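Bedthorpe Adds Wooden Plate Rack to Gremville Shared Kitchen Range

GREMVILLE - Bedthorpe has added a wooden dish rack to its Gremville range of fittings for shared kitchens and break rooms. The rack goes on sale in September through Jekport, which already distributes the range's shelving and drawer inserts.

The rack is built on two parallel base rails joined by short crosspieces. Each rail carries six upright dowel pegs, and plates stand on edge between them. The pegs are glued into the rails and carry no metal fasteners. Replacement pegs can be ordered in packs of 16.

Before release, Bedthorpe placed racks in 102 shared kitchens for a trial lasting 60 days. Users were asked to load shallow plates with raised rims, the type most often stocked in staff kitchens. The trial logged 1756 loading cycles. Peg spacing was widened once during the period, after reports that thicker rims were hard to lift out with one hand.

The finish is a reddish-brown stain on the rails, with darker pegs. It should be wiped with a damp cloth and left to air dry. The rack is not suitable for dishwashers.

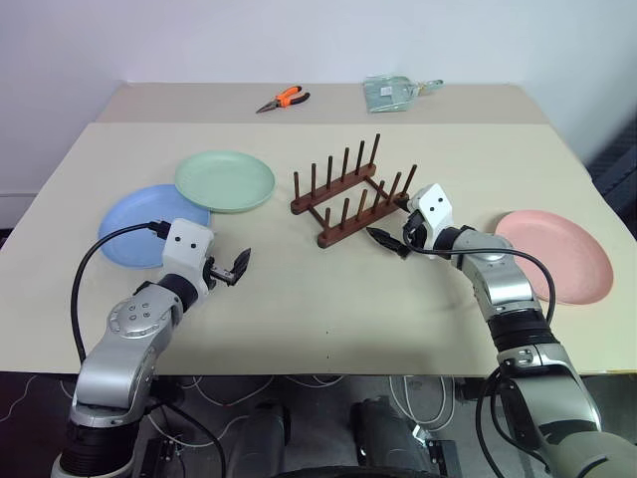

Khurram Tanoli would have preferred a model with a drip tray included, and said that kitchens without a draining board will need to put a towel or mat under the rails. Bedthorpe confirmed that a tray made by Gautier is being tested for fit - it will be sold separately.

Trade orders are open now. Requests for samples and dimension sheets should be addressed to Daniyal Orakzai at the Bedthorpe press office.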